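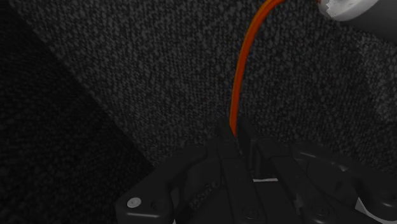 The Buenaventura branch library opens its doors again this Sunday, and I got to poke around a little early, so let me tell you what you're in for. First off, the floors are finally quiet! If you ever tried to sneak out of the old reading room in hard shoes, you know what I mean. The new carpet is dark gray with lighter flecks all through it, the kind of thing that will hide a whole winter of muddy boots, and a thin, bright orange cable shows up on it beautifully, so I don't expect to trip over anything while the last of the setup gets done. I wasn't sure about going so dark, to be fair. The old green had its fans (I was one of them), but it was worn through by the checkout desk and it smelled like a basement.

The work started back in the spring and was supposed to be over by August. It's November. The holdup was the roof over the children's corner, which had a leak that only got found once the ceiling tiles came down. Stostavex, the contractor, had to stop the inside work while that got fixed, and then the shelving order slipped too. I asked at the desk whether the whole thing ran over budget and was told the final bill isn't in yet, so I'll write about that when it is.

What you'll notice right away is how much more room there is to sit. The old place had 85 seats if you counted the wobbly ones by the copier, and the new layout has 244. A lot of those are along the windows on the Hinalora Street side, where the newspaper racks used to be. The papers have moved upstairs — sorry, crossword crowd — but there's an elevator now, and it's a lot faster than the one at city hall.

The children's corner is twice the size it was and has its own restroom, which every parent I know has been begging for. Story time goes back to its usual mornings, and there's a second one after school for the kids who can't make the early one. The teen room has a door that closes. I think everybody on both sides of that door is going to be happy about it.

On the book side, 3,000 new titles are going on the shelves, with plenty of large print and a much better cookbook section. I already have my eye on a fat one about dumplings. You can borrow 20 items at a time now, and holds that were frozen over the summer should pick up where they left off. If yours has vanished, bring your card to the desk and they'll put it back in the line.

Two things aren't ready. The meeting rooms can't be booked until after the holidays, and the little café run by Nirkeo is still waiting on its permit, so bring your own coffee (lids only, please, the carpet is brand new). The book drop on the parking lot side is open already, and you can start returning things there tonight if you've got a stack by the door like I do.

Doors open at 10 in the morning on Sunday. Parking is free all day, and the overflow lot behind the post office will be open too.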